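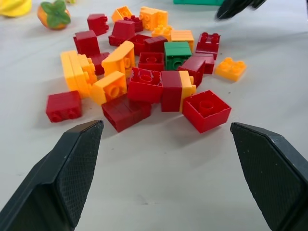 From: Beatriz Meireles
To: toylending list
Date: 1/9/23
Subject: Re: Loan periods and incomplete sets

Hello all,

Sorry for the delay in answering Hélder. We were closed over the holidays and I only opened the list mail this morning. I'll take his two points in the order he asked them, and then add one about labels because it came up at Tristcombe in October and we still haven't settled it.

1. Loan periods

Lusby lends for 30 days with one renewal. We used to lend for two weeks and spent most of our desk time on reminders. Families with two or three small children can't always make a fixed Saturday, and the longer period took care of most of that. The drawback is that popular things are out for longer. Ride-ons and the train table have a waiting list all winter. We keep those on two weeks and put a red dot on the card so the desk knows.

Renewals are by email or at the desk. We stopped taking them by phone after several got written on scraps and lost.
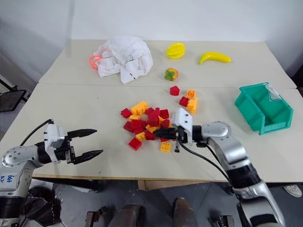 2. Incomplete sets

We don't charge for a missing piece unless the toy can't be used without it. A jigsaw with a gap goes to the sale shelf. A game with a lost die gets another die. Building sets and play food stay in circulation whatever comes back, and we change the piece count on the card when it gets too far off.

Checking at the desk is the slow part. At Ramalho they check while the family waits, and on a busy morning the line goes out the door. We put returns on a table at the back and check them after closing. If something is missing we write to the family the next day, and it usually comes back with the next visit.

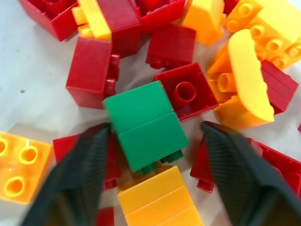

Vitória Veloso says her branch tried checking after closing and gave it up, as parents were unhappy to hear about a missing piece once they were home. She would sooner have the line. I can see that, but our entrance is narrow and we have strollers to think of.

3. Labels

Our catalog runs to 741 items now and the paper labels are coming off in the wash. We have tried clear tape over paper, which yellows, and paint pen, which lasts on hard plastic but bleeds on cloth. 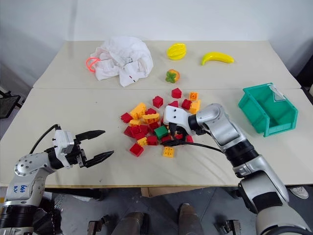

For cloth things we have gone over to sewn tags with the catalog number only, no branch name, so that they can move between branches. Tiago Vilela has a supplier for these and I will ask him to post the address.

If anyone has found a label that survives a dishwasher, please write to the list and not just to me.

Beatriz

----- Original message -----
From: Hélder Henriques
Subject: Loan periods and incomplete sets

Dear list,

We are rewriting our borrowing rules before spring. How long do the rest of you lend for, and does it differ by type of toy? Also, what do you do when a set comes back with pieces missing? Our present rule is a fee per piece. It brings in very little and people dislike it.

Thanks,
Hélder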